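Corrugated hoses: which tips are worth your time

Every August I get the same question about ribbed hoses, the grey kind you find on vacuums, portable air conditioners and half the gear in a laundry. Somebody has read that they need a special cleaner, a special hanger and a special spray. I'm doubtful about all three.

Storing the hose

The usual advice is to coil it tight and strap it. I tried that for 80 days with the shed vac hose and got a kink that never came out. A loose loop laid flat does the job, with the two cuffs near each other so you can find them. The Kalleo hose hanger costs $40 and, as far as I can tell, is a hook. 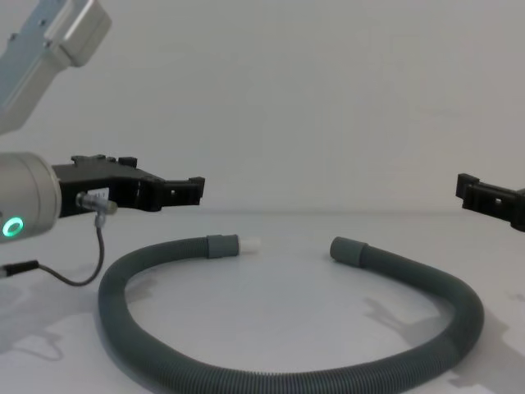
Joining the ends

Some people swear by plugging one end of a stored hose into the other to keep spiders out. Maybe. I've still found spiders. If you want to try it, you need a connector that suits both cuffs, and plenty of hoses don't come with one. Check before you push. Hold the hose close behind each cuff, line the two up squarely, then bring them together with a small twist. If one cuff is tilted even slightly, the connector catches on the rim and you'll blame the fit.
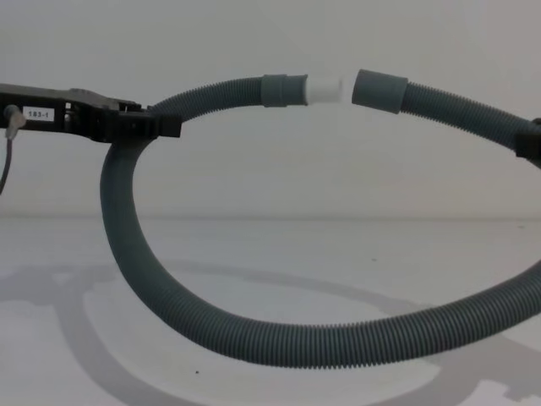 Don't grab it halfway along, either. The ribbing flexes and all your effort goes into bending the tube. I've seen dish soap suggested for a stiff joint, and it does help, though it also helps the joint slide apart again later. Plain water is enough for me.

Cleaning

Warm water, a squirt of dish liquid, tip it end to end, drain, hang it over a rail until it's dry. The vinegar and baking soda trick fizzes nicely and mostly cancels itself out. Olivares sells a hose rinse that promises to lift odour in one go - mine smelled of lemon for a day and then of hose.

Tape repairs

Fine for a week. Tape sits on top of the ribs and leaves gaps in between, so a split hose still leaks air. Cut the bad bit off if it's near a cuff, or buy a new one.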